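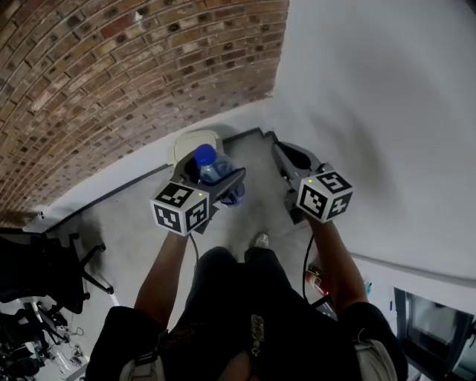 **Session 4 -- Comparing hand-held grippers**
Notes by Arūnas Navickas, for the lab group. Please read them before you come.

Last session we discussed why a person can be a good replacement for a robot arm when we only want to compare the fingers and jaws. The arm is slow to set up and it adds its own errors. With hand-held grippers we test only the gripping, and the arm comes in Session 6.

## What we compare

We have two jaw sets. The Greder set has flat pads, and the Wetine set has a shallow curve on the inner side. The Garg controller drives both, so the closing speed and force limit are the same. Do not change the force limit between sets, even if one of them looks weak to you.

The test object is a plastic water bottle with a screw cap. It is a more difficult object than students expect:

- It is clear, so a camera often loses its outline.
- The wall is thin and bends under the jaws. A bent bottle may still be held well, and a bottle with no dent may slip.
- The label has different friction from the bare plastic. Write down if you grip on the label or beside it.

## Tracking with marker cubes

Each gripper carries a white cube with black-and-white square patterns at the rear. The outside camera finds the patterns and calculates the position and angle of the cube. From this we get the position of the jaws, by a fixed offset which we measure once.

In one view you can see at most three faces of a cube. One face is enough for a position, but the angle from one face is noisy -- sometimes it even flips. Two or three faces give a much more stable result. So, when you move, try to turn your wrists so that the camera keeps at least two faces.

Common mistakes from the June group:

1. The forearm covers the cube from the camera. Hold your elbows a little wider.
2. The cable pulls on the gripper when the hand goes far forward. Leave a free loop before you begin.
3. The cube is touched by hand and moves on its mount. Then the offset is wrong and all later trials must be thrown away. Tell Shireen Xaba immediately, she will repeat the calibration.

## Procedure

Work in pairs. One student holds the grippers, the other writes.

1. Check the indicator light on both cubes. If it is not green, stop and restart the Sirance logger.
2. Hold both grippers open and still for 8 seconds. We use this part as the zero reference.
3. Take the bottle with the left gripper, partway along its length. The right gripper stays open.
4. Extend both hands forward over the floor, and hold.
5. Tilt the left hand slowly to one side, then back.
6. Pass the bottle to the right gripper. Open the left one only when the right one is fully closed.
7. Put the bottle down and write the result: held, slipped, or dropped.

A slip means that the bottle moved in the jaws but stayed in them. If you are not sure, write "slipped" and add a comment.

## Data so far

Meenakshi Semwal has collected 229 trials with the flat pads and 83 with the curved ones. This is not balanced, so please do not compare the raw numbers of drops. Use the share of trials in each class. Our aim is about 1000 trials in total, and this session should be mostly curved pads.

## To hand in

One page per pair, to Deepak Chaudhary:

- your table of results for each jaw set
- one plot of the left cube angle during step 5, with any flips marked
- a short answer: would your result be the same if a robot arm held the gripper? Think about how a human hand corrects a slip without noticing it.

For the last question, Yaw Laryea's notes from Session 2 are useful, mainly the part on compliance.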